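Notebook, Plamstead layout
3 Mar 2019

Second pass at the housing layout for the north parcel. Site model is at 1:500, same as the one from February, so the old base can be reused once the hedge line is corrected. The survey drawing from Joda shows the hedge 6 m further east than we had it. That takes out the parking court behind the Moulin Lane row.

Count on the February plan was 122 homes. With the court gone and the drainage pond at the size Wisteck wants, I get 101. Tried turning the end blocks to face the pond. It gives a better edge to the green but the back gardens drop below ten meters on the short side, so I turned them back.

Main street stays where it is. Moved the bus stop closer to the school path. The path needs to be wide enough for bikes and strollers together, and the present drawing has it pinched at the substation. Left a note on the sheet. 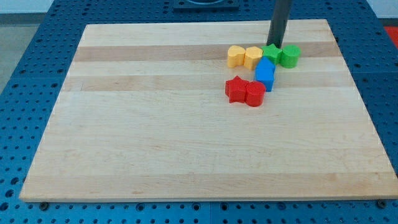
Can the lost homes go back in along the main street? Only as apartments over the shops, and that means a third story on the corner block plus a shared bin store at the rear.

Did a quick section through the corner with three stories. Shade reaches the far sidewalk in winter but stays off the house fronts. Roof pitch drawn at 35 degrees, could go lower. Have not checked it from the church side, where the ground falls away and the block will look taller than it does on paper.

Still open:
Pond outfall level, waiting on Wisteck.
Whether the lane can take the trash truck with the new corner radius.
Tree survey is missing the two oaks by the gate. Ask Joda for the points.
Base model: cut back the hedge strip, re-glue contour at the south end where it has lifted.

Prints of both options are in the flat drawer, marked A and B. B is the one with the apartments.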